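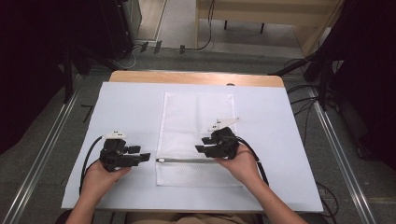 Wäschenetz Seria, Weiß, mit Reißverschluss im unteren Teil

Wäschenetz Seria - für alles, was die Maschine sonst behält

Es gibt Haushalte, in denen Socken paarweise altern. Für alle anderen führen wir das Wäschenetz Seria. Es ist weiß, rechteckig und ungefähr so aufregend, wie es klingt, dafür kommt hinten wieder heraus, was man vorne hineingesteckt hat.

Das Gewebe ist fein und halb durchsichtig. Man erkennt also, ob noch etwas drin liegt, bevor man das leere Netz zum dritten Mal mitwäscht. Die Kanten sind rundum eingefasst. Der Reißverschluss sitzt quer im unteren Teil und nicht ganz am Rand - das große Feld darüber bleibt glatt, und wer den kleinen Zipper sucht, findet ihn am Ende der Naht.

Was hineingehört: Feinstrümpfe, BHs, Babysöckchen, der eine Pullover, über den in der Familie nicht gesprochen wird. Was nicht hineingehört: die Bettwäsche. Wir bekommen dazu jeden August Zuschriften und bleiben bei unserer Meinung.

Technische Angaben
Artikelnummer: 155
Material: Polyester
Füllmenge: höchstens 300 g Trockenwäsche
Waschen: bis 60 Grad, Trockner nur auf der schonenden Stufe
Farbe: Weiß (Grau haben wir versucht, es sah nach Weiß aus, das aufgegeben hat)

Handhabung
Netz flach auf den Tisch legen, Falten vom Versand glatt streichen, locker füllen, Reißverschluss ganz schließen. Ein prall gestopftes Netz wäscht nur die Außenseite. Nach dem Waschen offen aufhängen, es trocknet in etwa 22 Minuten.

Lieferung und Rückgabe
Versand ab Lager Wilovberg, Rückgabe innerhalb von 14 Tagen, bitte ohne Socken. Passend dazu: Wäschesack Steyn und Trockengestell Wuvico.

Kundenstimme
"Seit drei Monaten fehlt keine Socke mehr. Die alten sind allerdings auch nicht zurückgekommen." - Ebise Feyisa

Fragen zum Artikel beantwortet Guido Mazza, werktags am Vormittag.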